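About Drakano

Drakano started in a rented corner of a appliance repair shop, with two secondhand robot arms and a long argument over how close a person ought to be allowed to stand. We're still having a version of that argument, and these days people pay us to have it with them! We write working rules for household robots, and then we spend our days finding out whether anybody can live with them.

Our first rulebook, Skernier, ran to 133 rules. It was thorough and, we'll admit, pretty tiring to read. The current edition has 81, and we'd like to get it down further if the teams who use it will let us (they keep sending in new ones).

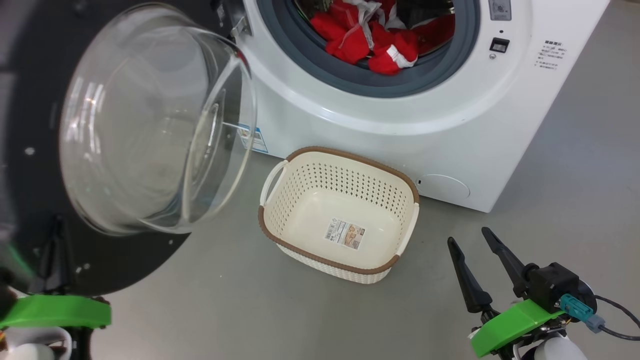 Laundry takes up a big share of the book, because it mixes so many small hazards in one chore. Before an arm reaches into a drum, the door has to be fully open and the machine has to be off at the wall. Grippers stay clear of the door seal and the latch. An arm that meets a snag lets go and waits for a person, even if that means the same shirt gets picked up four times. Cables get looked over at the start of every shift, and whoever does the looking signs for it.

We also teach. Our short course, Liltel, is meant for operators and for the folks who supervise them, and it's mostly hands-on, with almost 50 practice tasks done in ordinary rooms with ordinary stuff in them. You don't need an engineering background, just some patience and shoes that cover your toes.

The Rüegg workshop, our second site, opened in December and gives us a proper kitchen, a laundry area and a hallway narrow enough to be annoying. Visitors are welcome by appointment, and we're always happy to talk through a rule you think we got wrong.

Page last updated 7 April 2025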